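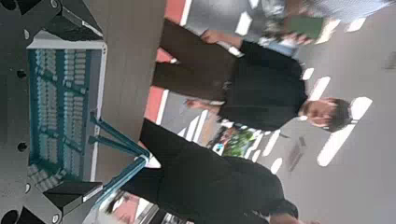

Keeping Stock: A Course for People Who Run Small Shops
Gwenllian Mostyn
Notes for Session 2: Knowing What You Have

Welcome back, everybody, and a special hello to those of you who joined after the first session. You haven't missed anything you can't pick up from the reading, and I'm always glad to stay behind for a few minutes if something isn't clear. We finished last time on the difference between what a thing costs you and what it costs you to keep, and I promised we would get down to the business of counting. So we will, although I want to come at it sideways.

Where the two numbers come from

Every item in your store has two quantities attached to it. There is the quantity your records say you have, which we'll call the book quantity, and there is the quantity you would find if you went and put your hand on every one of them, which we'll call the shelf quantity. On a good day they agree. Most of the grief in a small business comes from the days when they don't agree and you haven't noticed yet.

I used to think of the book quantity as a kind of guess and the shelf quantity as the truth. I've softened on that over the years. People miscount all the time (I certainly do, especially toward the end of the afternoon), and I have seen a perfectly good record "corrected" into a bad one by somebody who overlooked a carton behind the door. When the two numbers disagree, all you know for sure is that they disagree. Go and look again before you change anything!

The shop I'll be using for our examples is Maddocks, a hardware and household store in Birgate. It has one long sales floor, a back room and a shed. Hinges, candles, garden twine, paint, birdseed, lamp oil, all of it jumbled together in the way that makes a shop like that such a pleasure to walk into and such a trial to keep straight.

Why the numbers drift

Let's go through the usual reasons. Please add your own in the margin, as your trade will have some that mine never did.

Receiving. A delivery comes in while there is a line at the register, somebody signs for it, and the packing slip goes into the books exactly as printed. If the supplier shorted you, the record is wrong from the first minute. Maddocks had this with a box of brass hooks – the slip said one thing, the box held another, and the difference only came to light in September when a customer wanted the lot.

Units. This one causes more trouble than theft in most of the shops I've known. You buy screws by the box and sell them by the each, or you buy rope by the coil and sell it by the foot. Say a box holds 1000 screws and the person at the desk enters a delivery as 1. Your record is now short by 999, and the system will cheerfully tell you to order more. Write the unit beside every quantity, every time, even when it feels silly.

Substitutions. The customer asks for the white one, you're out of white, you hand over the cream one at the same price and ring it up as white. Everybody is happy. Now the book says you have less white than you do and more cream than you do, and the two errors cancel out in dollars, so the accounts won't show you a thing.

Damage and use. A cracked pot goes in the trash and never gets written off. Somebody takes a roll of tape off the shelf to mend a sign. I'm not going to wag my finger about the tape, we've all done it. Keep a clipboard by the back door and let people write down what they took. If the clipboard is easy to reach, they'll use it.

Theft. It happens and it's upsetting, and for that reason people tend to reach for it first as an explanation. Please leave it until you have worked through the others.

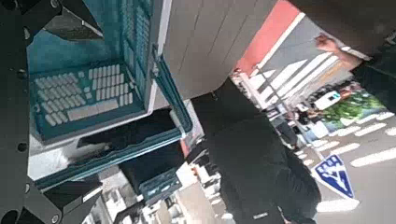 Giving everything an address

You can't count what you can't find, so before we get to counting proper I'd like us to spend some time on locations. A location is simply an address. It should tell a person who has never worked in your store how to walk to the item. "Back room, by the heater" isn't an address, it's a memory, and it goes home at night with whoever happens to have it.

A simple scheme works nicely for most small places: a letter for the area, then a number for the bay, then a number for the shelf counting up from the floor. So C-4-2 would be area C, fourth bay, second shelf up. Start from the floor and never from the top. Shelves get added at the top and hardly ever at the bottom, and you'd hate to have to relabel the whole bay on account of one extra board.

Some people prefer a fixed home for each item, and others let stock go wherever there's room and record where it went. Fixed homes waste some space, and they are much kinder to new staff. Floating locations pack tighter, but they depend on somebody writing down every move. For a shop the size of Maddocks I'd choose fixed homes on the sales floor and a small floating area in the back for overflow, with one rule about the overflow, namely that the card gets filled in before the box is put down. Before! I've been in stockrooms where the rule was "after," and you can picture those stockrooms without any help from me.

A word on labels. Put the label on the shelf edge as well as on the bin. Bins travel. Use the same wording on the label that you use in the records, down to the abbreviations, and pick a letter size you could read without your glasses on. If an item lives in two places, the label at each place should mention the other one, or sooner or later somebody will count the first place and go to lunch.

Two ways to count

The full count is the one everybody knows. You close the doors or stay late, you count everything, and you eat a lot of pizza. It has the great virtue of being complete. It's also tiring and done in a hurry, often by people who don't know the stock, and by the time the results are typed in the shop has opened again and things have started moving.

The cycle count is the one I'd like to win you over to. You count a little bit every working day, going around the store in order, so that everything gets counted several times over the course of a year. Each day's portion is small enough that one person can do it with a cup of coffee before opening. Better still, when you find a difference the trail is fresh. You can ask who received that item this week and get a real answer, which you'll never get by asking about last spring.

How often should each item come around? Here we lean on the sorting we did in Session 1, where you split your list by how much money each item brings through the door in a year. The items at the top get counted often, the long middle gets counted now and then, and the slow things at the bottom can wait their turn. Do bump up anything small and easy to pocket, and anything that has given you trouble before. The method is there to help you and it won't mind being overruled.
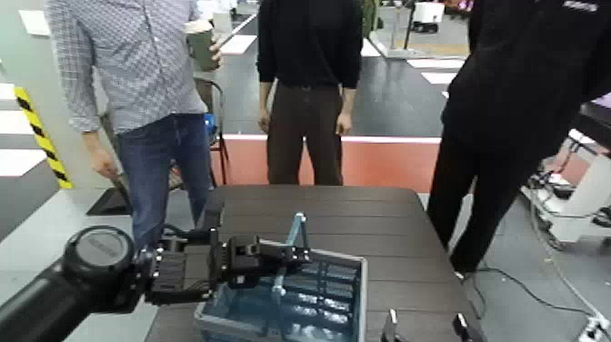

Counting blind

When I hand somebody a count sheet, I leave the book quantity off it. This is called a blind count, and people sometimes take it as a sign that they aren't trusted, so do explain it kindly. The trouble is that if the sheet says 48, a tired person will look at a shelf with something like the right amount on it and see 48. I've caught myself doing it. With a blank column you have no choice but to look.

A few habits that have served me well:

Count from left to right and from top to bottom, in every bay, no matter how odd the bay is.
Put a colored dot on each bin as you finish it and take the dots off at the end.
Don't open sealed cartons. Write down the carton count and the quantity printed on the outside, and keep the two apart on the sheet.
If someone interrupts you, start that bin again. It's annoying and you should do it anyway.
Note the time you started and the time you stopped, so that any sales in between can be sorted out.

Where you can manage it, have a second person recount anything that comes out different from the record. The second person shouldn't see the first person's number. If their counts agree with each other and disagree with the book, then I'm willing to adjust the book.

Writing up a difference

An adjustment without a reason is a wasted adjustment. Each line on your adjustment log ought to give the item, the location, the book quantity, the agreed count and the unit, then your best idea of the cause, and the initials of whoever approved it. "Unknown" is a perfectly respectable cause. I would far sooner read an honest "unknown" than a made-up story about mice.

After a couple of months you'll have enough lines to see a pattern. At Darnlow, a stationery store I helped for a while, nearly all the trouble sat with goods from a single supplier, Vorkon, and when we looked closer it was a units problem again. Their slips listed inner packs and our records held single pieces. We fixed it with one sentence taped to the receiving desk, and I still feel a little foolish about how long we spent blaming the shelves. 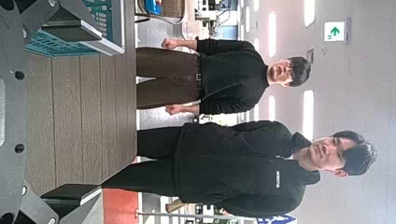

Measuring how well you're doing

You'll want a figure you can follow from month to month. The simplest is record accuracy: take the number of items whose count matched the book and divide it by the number of items counted. If you counted 50 items and 46 matched, your accuracy is 92 percent.

You may decide to allow a tolerance. For a washer or a nail, being a few pieces out doesn't matter to anyone, and chasing it would cost you more than the nails. For a power drill the tolerance should be zero. Write down your tolerances and leave them alone for the year. It's very tempting to loosen them in a bad month.

Please don't total up the dollar differences and stop there. Overages and shortages offset each other, and a store whose records are wrong on every second line can still come out looking lovely at the bottom of the page. We'll do an example of this together on the board.

For next time

Pick one bay in your own store, or in a friend's store if you don't have one yet. Give every shelf in it an address. Do a blind count, get somebody to recount the differences, and write up the log as described above. Bring the log with you, mess and all – the messy ones teach us the most, and I promise we'll be gentle.

Please also read the chapter on reorder points, as far as the section on safety stock. Skip the formulas on a first reading if they make your heart sink. We'll take them slowly, using the lamp oil at Maddocks, and you'll need your lead times from the Session 1 worksheet.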